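The money came in envelopes first. Then on cards. Then, for a good part of Flindstead, it stopped coming, and that's where most people's story of the flood really starts — in the long gray stretch after the water, when the trucks from the TV stations had gone and the mud was still in the outlets.

I went up in December. Wet snow, half the traffic lights still flashing yellow. The river was back between its banks and looked like it had never been anywhere else.

On paper, the aid plan is simple. A household whose home was damaged gets a first payment of $2000, no strings, to cover the basics. Boots, a motel, a space heater. After that an inspector visits, puts the house in one of 3 damage classes, and the class decides the repair money. Light, medium, heavy. The repair money goes out in stages, and each stage needs proof that the last one was spent on repairs.

It's the proof that's been the trouble.

**The line at the gym**

The county runs the relief desk out of the old middle school gym on Brannigan Street. Doors open at eight. By seven there's already a line down the side of the building, people in work clothes mostly, a few with kids, one man with a folding chair and a thermos who had clearly done this before. Everyone's holding paper. Folders, shopping bags full of receipts, a shoebox held shut with a bungee cord.

Inside it's warm at least. Basketball lines on the floor, tape arrows on top of them. You take a number. You get called to a table, and the person there goes through what you've got, and quite often sends you home for something you haven't.

A woman ahead of me had been sent back twice over a deed. The deed was in a drawer. The drawer was in a kitchen, and the kitchen had been under five feet of river. The county recorder has a copy, sure, but the recorder's office was in a basement too. She told me this without much heat. She'd said it a lot of times by then, I think.

Renters have it worse. The repair money follows the building, so it goes to the owner, and if the owner lives two states over and isn't in a hurry, well. You get your first payment and then you wait on somebody else's plans.

**Who got classed as what**

The inspectors were hired fast and trained fast. Some came from out of state and had never seen the kind of house they build along the Flindstead bottoms — low, wood frame, set on block piers with a skirt around them. Water goes under, sits in the insulation, and the living room looks fine. Light damage. Then the floor goes soft in a month.

There's an appeal. You have 36 days from the date on the letter, and the date on the letter isn't the date it shows up. Mail was slow all fall. I saw one envelope where more than half the window was gone before it reached the box, and the family was living at a relative's place across town, so add a few days to that.

On one block off Brannigan, two houses built by the same builder, same year, same water line on the siding. One heavy, one light. The neighbors still get along. They share a generator. But the subject comes up.

The county's position is that the errors are being fixed as they come in. Some are, I talked to people who'd been moved up a class and had their money inside of two weeks. Ask at the desk how many appeals are still sitting and you get a shrug, or a phone number.

**The boxes**

Cash isn't the only thing being handed out. Setisent, the supply outfit holding the county contract, packs the household boxes in a leased building in Primholm, up on the high ground. Canned goods, soap, batteries, diapers if you ask for them. The boxes go down to the gym twice a week.

People like the boxes. No class, no proof, no stages. You sign your name and carry it out to the car. A couple of folks in line told me it was the only part of the whole thing that worked the way they'd been told it would, and one of them had been back for a second that same week, which you're allowed to do.

What's in them changes with what gets donated, so some weeks it's all soup. One week was nearly all crackers and there were jokes about it. Early on, some of it arrived loose and got crushed on the way down, and a lot of that went in the dumpster behind the gym. 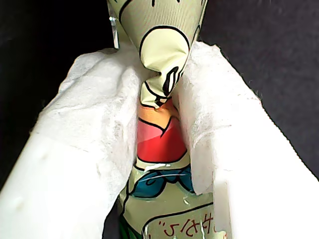
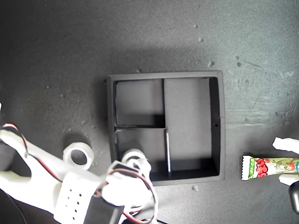
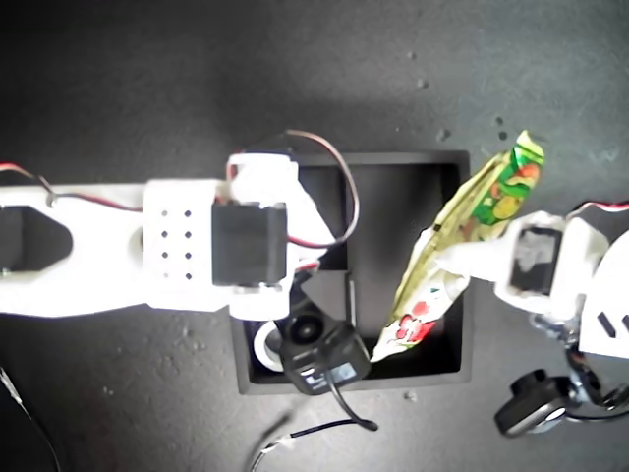
The next stage of repair money is due out after the new year, and the county says almost 70 percent of the households on the heavy list have their paperwork in. That leaves the rest. It leaves the light and medium lists too, which the county didn't have a number for when I asked. A lot of those families are still camped in one or two dry rooms, eating what doesn't need a stove, and a crumpled snack wrapper like the one in the gripper is what dinner leaves behind some nights. You see them in the footwells of cars parked outside the gym. You see them in the ditch on the Primholm road, along with drywall and somebodys porch rail.

There's talk of a second relief desk, closer to the bottoms, so people without a car don't need to get a ride clear across town. The fire hall has been mentioned. The fire hall has a mold problem of its own, so maybe not. A mobile desk is the other idea, basically a van with a printer, and it would park outside the grocery a few mornings a week.

And there's the deed question. The county has said it'll start taking other papers instead — tax bills, old utility bills, a signed statement from a neighbor. It was supposed to start last month. When I was there the sign by the gym door still had the old list on it, deed at the top, underlined twice in marker. The woman at the first table said she'd heard about the change but hadn't recieved anything in writing, and until she did she had to go by the sign.

Doors close at four. At ten to, there were still people on the bleachers with numbers in their hands, and they were told to keep the numbers and bring them back in the morning.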